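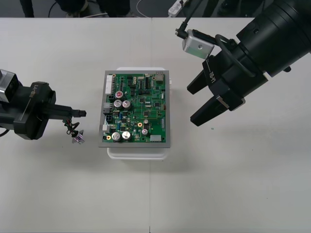
Flullton Tevano Basement Dehumidifier

Sold and serviced by Flores Home Equipment
Page updated July 18, 2019

The Tevano is a floor-standing dehumidifier for basements, laundry rooms and crawl spaces with a solid floor. It plugs into a standard grounded household outlet and drains either into its own tank or through a hose. The tank holds 20 pints. The fan has two speeds, and the lower one is quiet enough to run in a room next to a bedroom.

Flullton replaced the older Davia model with this one. The cabinet is the same width, so it will fit wherever a Davia stood, but the air now leaves from the top instead of the side. You can put it closer to a wall than before. Leave a hand's width behind it for the intake.

What comes in the carton

Dehumidifier with tank fitted
Drain hose, 7 feet, with clamp
Four casters, packed in the tank
Washable filter, already in place
Owner's booklet and warranty card

Stand the unit upright for a full day before plugging it in, even if the carton arrived the right way up. The oil in the compressor needs time to settle. Starting it too soon is the most common cause of early failure, and the warranty does not cover it.

Setting it up

Push the casters in by hand until they click. Do not use a hammer. Choose a spot near the middle of the longest wall if you can, and keep boxes and curtains clear of the top. Close windows and any door to the outside while the unit is running. A floor drain with a dry trap will let damp air back in, so pour a little water down it every month or so.

Set the dial to 50 percent for the first week. Most basements feel comfortable there, and metal shelves and tools stop rusting. Go lower only if you are drying out a room after a leak.
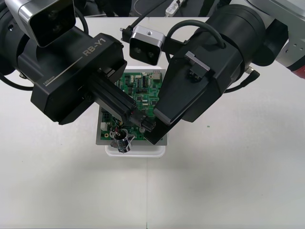
Repairs under warranty are done at our own shop, and we ask that you bring the whole unit and leave the cabinet closed. Out of warranty you are free to open it, and we sell the parts. The control board is the one that gets ruined most often by handling. Unplug first, then clear a proper surface before you start – a plain white tabletop is a good choice, as a dropped screw shows up against it. Hold the board by its edges and put the screws in a cup. Wálter Bedoya at the parts counter can match a board from the number on the cabinet's rating plate.

Using the hose

The hose connection is at the back, behind a round cap. Unscrew the cap, push the hose on and tighten the clamp. The hose must run downhill all the way to the drain. If it rises at any point, water will sit in it and the tank will fill as usual. For a sink or a window you will need the Davia pump kit, sold separately, which also fits the Tevano.

When the hose is connected, leave the tank in place. The unit will not start without it.
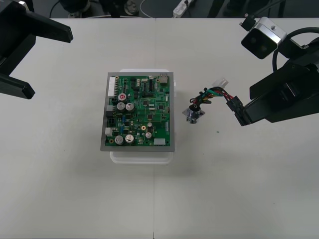
Page 2 of 7

Cleaning and care

Slide the filter out from the left side and rinse it under the tap in cool water. Let it dry before putting it back. In a house with pets, check it every two weeks. The coil behind it can be brushed lightly with a soft paintbrush, working up and down along the fins.

Empty the tank and wipe it out with dish soap if you are going to store the unit. Leave it out to dry overnight. Musty smells nearly always come from a tank that was put away wet.

The fan motor has sealed bearings and needs no oil. Flullton suggests a shop check after about 3,000 hours of use. If you run the unit only in the damp months, you can bring it in after the season. August is our busiest month for drop-offs, so call before you drive over.

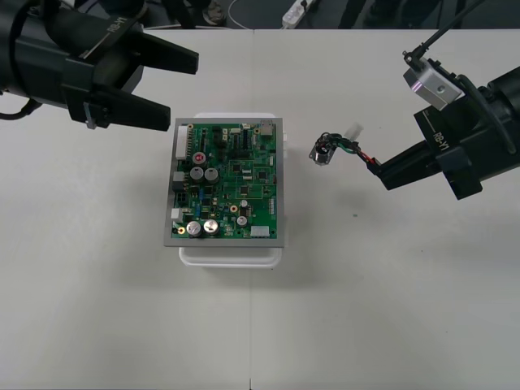
Can I run the Tevano in an unheated garage during winter?
It is not made for cold rooms. Below 65 degrees the coil will start to frost, and the unit will spend more time defrosting than drying. Switch it off and store it upright until the weather warms up.

Ordering and delivery

The Tevano is in stock in white and gray. Local delivery goes to the front door or garage. Carrying it down to a basement is an extra charge, and the stairs must be clear. Ask for Higinio Quintero to arrange a delivery day, or Kevin Escobar for orders of more than one unit.

Returns are accepted if the unit has not been run. Keep the carton and both foam ends until you are sure you want it.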